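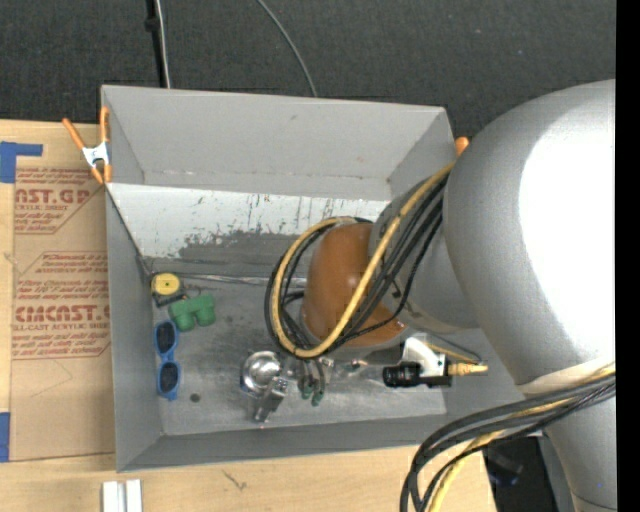

Gray bin on the wooden tabletop, scuffs and all.

Horkholm Scratch & Scuff Paint, Satin White
Item 2937 | 600 ml tin | Brush-on

I started mixing this paint for my own shop shelves, which get banged up every single day, and then friends kept walking off with jars of it (you know who you are, Jarrah!). So now it comes in a proper tin with a proper label.

It's a thick satin white for metal, wood and most hard plastics. You don't need a primer on old paint, just knock off the flaky bits, wipe it down with soapy water and let it dry. I like two thin coats with a cheap two-inch brush. It's touch dry in an hour or so, but please leave it overnight before you slide anything heavy across it. I never do, and I always regret it!

Nnamdi Mohammed used it on the kick plates at his bakery and went for a third coat near the door. Good call, I'd do the same anywhere that boots go.

Also comes in Darnness (a deep charcoal) and Watitness (pale blue, kind of a porch color). The Osagie red is sold out until June.

Covers: 13 square feet per coat on bare metal, a bit more on old paint
Cleanup: warm water while it's wet
Store: above freezing, lid on tight
Goes with: Horkholm filler paste, item 452

Not for food surfaces or anything that sits under water.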